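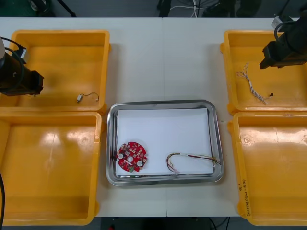
Zwei Greifer über den gelben Kisten, dazwischen das Stahltablett mit Platine und Kabeln.

Seit August teste ich das Kommissionierpaket von Varkance. Man bekommt zwei Arme, die Steuerung und eine Software, in der man Ablageorte und Teile anlegt. Bei mir geht es um Bausätze: eine runde Platine und die passenden Kabel sollen zusammen auf ein Tablett. Bisher habe ich das von Hand gemacht.

Die Einrichtung hat 5 Stunden gedauert, der größte Teil davon ging für die Kalibrierung drauf. Die Anleitung gibt es nur auf Englisch, sie ist aber verständlich. Ein Programm mit 16 Schritten lässt sich an einem Vormittag anlegen, wenn man die Positionen der Kisten nicht mehr ändert.

Schwierig sind die Kabel. Eine Platine liegt flach und hat immer dieselbe Form, ein verdrilltes Bündel sieht jedes Mal anders aus. Ich habe die Greifkraft auf 65 Prozent gestellt und weißes Papier ins Tablett gelegt, damit das blanke Metall weniger spiegelt.

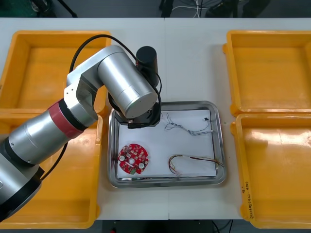 Preis und Support

Varkance vermietet das Paket monatlich, die Mindestlaufzeit beträgt 7 Monate. Eine Wartung ist enthalten, Ersatzfinger kosten extra. Auf meine erste Supportanfrage kam am nächsten Morgen eine brauchbare Antwort, auf die zweite warte ich noch. Das Angebot von Hostcombe war günstiger, enthielt aber nur einen Arm.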